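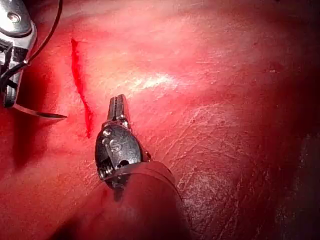 So the Hikora patch is out, and the patch notes spend more than 239 words telling us that the new stamina system "rewards thoughtful play." I've put a lot of evenings into this game and I'm not convinced.

Quick recap if you skipped the beta. Every class used to have its own cooldowns. Now everybody shares one stamina bar, and dodging, sprinting and healing all drink from it. Irkosard says players were dodging too much in ranked. Fine, maybe they were. But the reason I dodged so much on my Warden was that the Pavliuk map has two spots where you get shot from a roof you can't see. They didn't touch the roof.

What bugs me more is the stamina charm. It costs 3,579 shards in the store rotation, and a normal week of dailies gets me 964. Do the math on that. The studio keeps calling it a side item - a "flavor option" - and yet every single person above me on the ladder last night had one on. I'd love to hear how that's a coincidence.

Rostyslav Tkachenko, who I duo with most nights, thinks I'm being dramatic and that it'll get nerfed in April with the Tonness update. Could be. He said the same thing about the shield bug last fall, and we lived with that one for the whole season.

I will say the new healer feels good. Her beam finally sticks to the person you aim at, and the sound is great. If they'd shipped her by herself and left the stamina bar in the oven I'd probably be writing a nicer post.

Anyway, I'm keeping my shards for now. If anyone has climbed past Gold without the charm, post your build in the comments, and please include your match history.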